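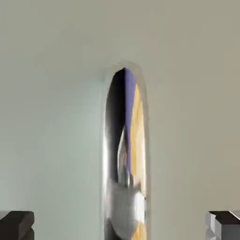
Week 2: Why arches stay up

Last week we left the lintel in a sorry state, cracked along its underside. Stone is wonderful at being squashed and hopeless at being stretched, and a flat beam over a doorway gets stretched along the bottom whether it likes it or not. Now for the arch, my favourite topic on the whole course!

A round-headed opening takes the weight above it and sends it sideways and down, from one wedge to the next, until it reaches the ground. Every stone is being squeezed by its neighbours. The wedges are called voussoirs (say "voo-swahs") and the one at the crown is the keystone. People love the keystone, but it does the same job as all the others. It just goes in last.

Words to know

Springing: the level where the straight sides stop and the curve begins
Span: the clear width between the sides
Rise: the height from the springing to the underside of the crown
Thrust: the outward push at the feet

Thrust is the one to watch. A tall, narrow opening in a thick wall is easy, as there is plenty of wall on each side to push against. Stretch the span and the feet want to slide apart, so you need buttresses, a tie rod or another arch next door pushing back.

Try this before Thursday

Stand a strip of card on its ends, bent into a curve, and press gently on top. Watch the feet go! Then put a heavy book against each foot and press again. Write down what changed.

Reading: the Virnen bridge chapter, pages 30 to 71. Skip the sums for now, we'll do them together.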